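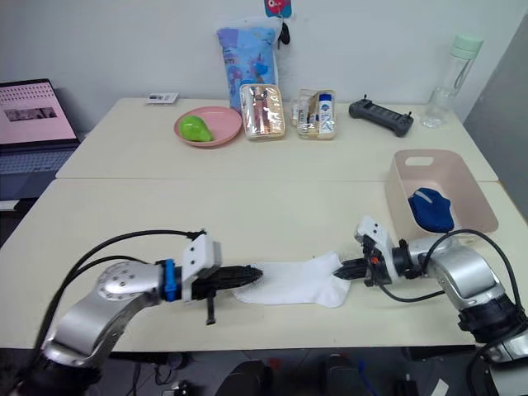
tartgrower
2019-12-18
Has anyone here signed on with Kerneo for next season? They want our dried tarts for a snack mix and the contract showed up last week. I've read it 2 times now and I still can't decide. The price is better than what Nurnach pays us, but they want everything pitted, dried and packed in their own bags by April, and the bags are on us. My wife thinks we should jump. I'm sitting here feeling torn, so talk me into it or out of it please!

orchard_road
We sold to them last year. 212 cases, all accepted, paid on time. The bags are a pain (they only take one supplier) but you get used to it. I'd sign.

pitspitter
I wouldn't. Read the part about moisture. They can send back a whole lot if one case tests high, and you pay the freight both ways. Happened to my neighbor and it ate up everything he made on the deal.

orchard_road
Your neighbor was drying in an old tunnel with a dead fan, you told us that yourself last winter. Not Kerneo's fault.

pitspitter
The fan was fixed by then. And one bad case out of a full truck shouldn't sink the truck, I don't care whose fan it is.

lateblooms
Can you split it? We send part of ours to Nurnach and the rest goes in little bags at the farm store. The snack bags sell better than the fresh ones did, especially to people driving home from the lake - kids grab them right off the counter. More work for us but I get to set the price.

tartgrower
Splitting might do it. We only have 4 dryers though, and one is a Matsuda that's older than my truck. Does Kerneo have a minimum?

orchard_road
Ours was 15 pallets. Ask, they came down for a guy up the road from us.

pitspitter
Get that in writing if they do. And ask about the moisture thing while you've got them on the phone.

tartgrower
Will do. Calling them after lunch tomorrow.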